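Home Courses Robot Learning Lab Week 6 handout

Week 6: Teaching by showing, by hand and from a distance

Read this before you come to lab. It's long because last June I got the same questions over and over, so most of them are answered somewhere in here. Bring a notebook, a paper one, and wear sleeves you can roll up.

Last week we wrote motions as lists of waypoints and you all saw how quickly that gets miserable. This week you don't write any motion at all. You do the task, the robot records it, and we train on the recordings. There are two ways to do it and you'll try both.

1. Moving the arm by hand (kinesthetic teaching)

You put the arm in free-drive mode, hold it near the wrist, and walk it through the job. It's the easiest way to start, and I still love it for anything slow and simple! You feel the weight of the arm and you feel contact the moment it happens. A first-timer can usually get a usable recording in one sitting.

The trouble starts with fingers. You have two hands. If one is on the wrist and one is on the elbow, you have nothing left to close the fingers with, and asking your partner to press a key at the right moment gives you grasps that are always a beat late. Giang Đinh's group tried it with a foot pedal last year and got decent results for open and close, but a pedal won't shape a grasp with several joints in it. The other thing to watch for is your own body. If the policy sees camera images, your forearm is in every one of them, and it won't be there at test time.

2. Driving the arm remotely (teleoperation)

You sit at the Nirnent station, put on the glove, and the arm follows your wrist while the hand follows your fingers. Your body is out of the picture and all the joints move together. What you lose is touch. The first time, everybody presses too hard, me included. I squashed a great deal of food before I learned to watch the fingertips and the edge of the food and stop caring about my own hand.

Some settings, so you don't have to ask:

Start at half speed scaling. Ghazala Ghauri will sign you off for full speed after your first session.
Recording rate is 60 samples per second for joints and fingers. Leave it alone.
Each group owes 23 good demonstrations per task. Save the bad ones too, in the folder called rejects, with a line saying what went wrong.
The glove drifts. Recalibrate whenever the robot's thumb and yours disagree.

3. Why food

I get asked why we don't just use blocks. Blocks are fine for week 5. Food is irregular, it gives under the fingers, it leaves crumbs, and no two pieces sit on a plate the same way, so you can't get by on memorizing one grasp. The set we train on in class, which we call Gristora, has 1657 recordings in it from past years, and the ones with food are by far the messiest and by far the most useful.

When you approach a piece, come down from above and bring the fingertips in at one end. Make contact gently and hold for a moment before you do anything else. That short pause gives you a clean place to cut the recording later — you'll thank yourself in week 8. Keep the table clear beyond the dish you're using, and watch where your cable loop goes as the wrist turns.

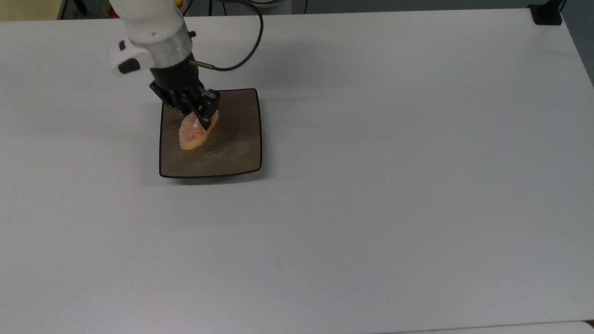 Ngọc Khổng

Look at where the fingertips are: on one end of the orange piece, with most of it still uncovered. I like contact at an end because the camera can still see the outline of the food. A hand spread over the whole thing hides exactly what the model needs to look at. Notice the dark plate too. Bright food on a dark plate on a white table is about as kind as this problem gets, so get your first recordings with something like that and move to harder color pairs in your second session.

4. What to hand in

One page per group, plus the recordings. Tell me which method you preferred for which part of the task and why, with at least one recording you'd point to as evidence. Include one failure you understand and one you don't. I read the second kind with much more interest.

Trim each demonstration to 300 samples or fewer. If yours run long you're probably hesitating at the start, and that part can go.

Station sign-up is on the sheet by the door. Phong Lâm has the spare glove if yours is too big. Handouts are due 29/07/2020 before class, uploaded to your group folder, with everyone's name on the first page.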